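**Zorkano estrena en abril su colección de ropa de cama infantil, con sábanas estampadas y mantas lisas**

*Los juegos llegarán a 23 tiendas de barrio y podrán comprarse también por piezas sueltas*

Abril. Zorkano, firma textil fundada en 2016, presenta este mes su primera colección pensada por completo para dormitorios infantiles. ¡Y viene con mucho color! Son 17 estampados de animales, plantas y cielos nocturnos, combinables con mantas lisas en tonos intensos que la marca ya vendía para camas de adulto.

El favorito del equipo durante la preparación ha sido el de los pingüinos, dibujado a mano por el taller Chu y pasado después a tela en tres fondos distintos: rosa, azul hielo y verde menta. El rosa es el más atrevido de los tres, y con una manta granate encima gana muchísimo.

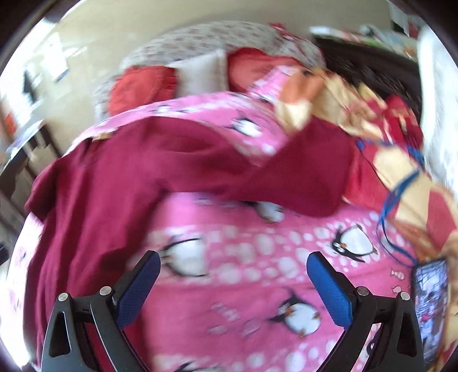
*Sábana rosa con pingüinos, peces y puntos blancos, con manta granate.*

«Queríamos que hacer la cama fuera una cosa divertida también para los pequeños, que busquen los peces mientras estiran la sábana», explica Florencio Benítez, responsable de la colección. «En casa lo probamos con mis hijos y ahora discuten por quién coloca la manta, así que por ese lado estamos encantados».

Las bajeras se ofrecen en tres medidas y llevan la goma Flistex en todo el contorno. Las mantas se venden aparte, en granate, mostaza y azul petróleo, y cada una incluye una etiqueta con las instrucciones de lavado en dibujos (¡para que ayuden los que aún no leen!).

La colección estará expuesta durante todo el mes en la tienda Cokero, con varias camas montadas y retales de cada estampado para tocar y comparar. Por las tardes, a partir de las 17 horas, habrá un rincón para que los niños dibujen su propio animal; los dibujos se colgarán en el escaparate.

**Contacto de prensa:** Florencio Benítez, colección infantil de Zorkano.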